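Fadik : fiche de données et note d'équipement

Cette fiche accompagne le jeu de données Fadik, version 3. Elle couvre deux usages : le chargement des épisodes et la planification des achats pour toute équipe qui souhaite reproduire ou étendre la collecte. Les montants sont exprimés en euros hors taxes. Les prix relevés en août servent de référence pour tout le document.

Responsable des données : Heikki Koivisto
Responsable des achats et du budget : Maricruz Tapia
Licence : usage de recherche, redistribution soumise à accord écrit

Contenu

Le jeu comprend 2041 épisodes de manipulation enregistrés sur un seul poste. Chaque épisode contient le flux de la caméra de poignet, les positions articulaires, l'ouverture de la pince et une consigne textuelle courte en français. Les épisodes interrompus par l'opérateur sont conservés et marqués par le champ abandon.

Répartition des répertoires :

episodes/ : un sous-répertoire par épisode, numérotation continue
calib/ : paramètres intrinsèques et transformation caméra-pince
achats/ : nomenclature, devis, tableau d'amortissement
scripts/ : lecture, vérification d'intégrité, export

Les consignes n'ont pas été normalisées. Un même objet peut porter plusieurs noms d'un opérateur à l'autre. Le fichier scripts/lexique.csv donne une table de correspondance partielle, sans garantie d'exhaustivité.

Nomenclature du poste

Un poste complet se compose des lignes suivantes :

Bras six axes, contrôleur et arrêt d'urgence
Pince parallèle à deux doigts, bride d'adaptation comprise
Jeu de doigts de rechange
Caméra de poignet, support et câble
Plan de travail et fonds de prise de vue
Poste de calcul pour l'enregistrement
Objets de manipulation

Le bras est loué à Grerkow pour la durée du projet. L'achat a été écarté au premier budget : la durée de collecte prévue ne justifiait pas l'immobilisation, et le contrat de location inclut l'étalonnage. Toute prolongation doit être demandée avant l'échéance. Passé ce terme, Grerkow applique le tarif mensuel plein.

La pince est achetée. Le poste budgétaire correspondant est plafonné à 3000 euros, bride et câblage compris. Les offres reçues au-dessus de ce plafond n'ont pas été étudiées. Un jeu de doigts de rechange coûte 420 euros chez Carvalho. Il faut en prévoir un par campagne, commandé en même temps que la pince pour éviter des frais de port séparés.

Caméra de poignet

Le choix de la caméra a été revu entre les versions 2 et 3. Le premier modèle était moins cher à l'achat, mais son support devait être refait après chaque démontage de la pince, avec une nouvelle calibration à la clé. Le support actuel se fixe sur la bride et reste en place lors du changement de doigts. Les paramètres des deux montages figurent dans calib/v2 et calib/v3. Ne pas les mélanger : les transformations ne sont pas compatibles.

Consommables et objets

Les objets de manipulation sont achetés par lots chez Julham. La liste compte 53 références, classées par matière et par encombrement. La part des objets transparents a été augmentée dans la version 3, à la demande des équipes qui travaillent sur l'estimation de profondeur. Cette catégorie pèse davantage dans le budget que ne le laisse supposer son prix unitaire : la casse, le conditionnement et le nettoyage doivent être comptés.

Règles retenues pour la verrerie :

Commander deux exemplaires de chaque pièce.
Refuser les lots livrés sans calage individuel.
Imputer les pièces cassées sur la ligne consommables, jamais sur la ligne maintenance.
Noter le numéro de lot dans achats/lots.csv à la réception.

Le fond clair est un simple panneau blanc. Un second panneau, mat, est inscrit au budget de la prochaine campagne. L'éclairage n'a pas fait l'objet d'un achat spécifique. Les reflets sur le verre n'ont été ni filtrés ni retouchés dans les images livrées, et les traces ou poussières éventuelles ne sont pas annotées.

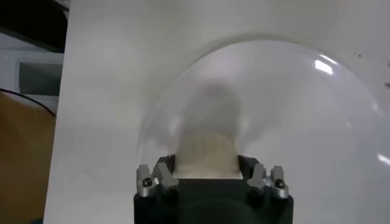
Figure 1. Vue de la caméra de poignet : pince noire à doigts métalliques, dôme transparent et panneau blanc à l'arrière-plan.

Le champ materiau vaut transparent pour les épisodes comportant une pièce de ce type. Il décrit l'objet principal de la consigne et ne renseigne pas sur les autres objets présents.

Calendrier d'achat conseillé

Les délais conditionnent l'ordre des commandes davantage que les montants. La pince et la bride partent en premier, car la bride est usinée à la demande. La location du bras est signée une fois la date de livraison de la bride confirmée par écrit. Les objets viennent en dernier. Le poste de calcul peut être repris d'un projet antérieur si son espace disque suffit pour une campagne entière ; dans ce cas, inscrire une ligne à zéro dans la nomenclature pour garder la numérotation.

Limites connues

Un seul poste, un seul modèle de pince, peu de variation de fond. Les coûts de main-d'œuvre ne figurent pas dans achats/. Le tableau d'amortissement ne couvre que le matériel acheté et ignore la location.

Modifications

v3 : nouveau support de caméra, ajout de verrerie, champ materiau
v2 : ajout du champ abandon, correction des horodatages
v1 : première diffusion interne

Contact

Les erreurs d'annotation sont à signaler à Heikki Koivisto avec le numéro d'épisode. Pour les devis et la nomenclature, écrire à Maricruz Tapia en précisant la version de la fiche utilisée.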